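Search this manual Go

4.2 Setting the rear shock sag

1. Park the motorcycle on level ground and lift the rear wheel clear.
2. Measure from the axle to the mark on the rear fender.
3. Lower the bike, sit in riding gear, and measure again.
4. Turn the Karam preload ring until the two readings differ by 4 in.

CAUTION: Loosen the lock ring first. 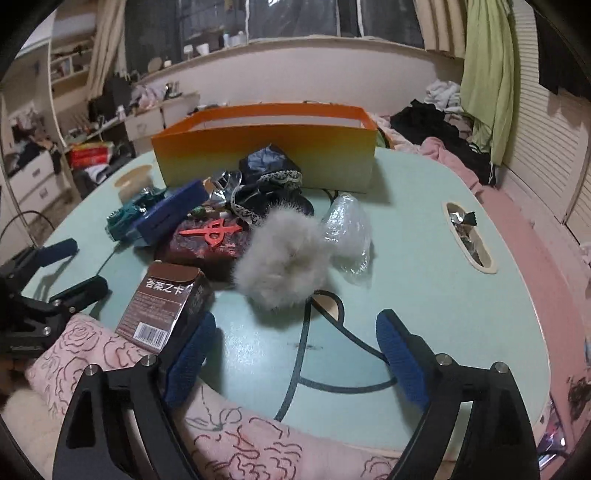 Suspension > Rear

Note: Recheck sag after 21 hours of riding.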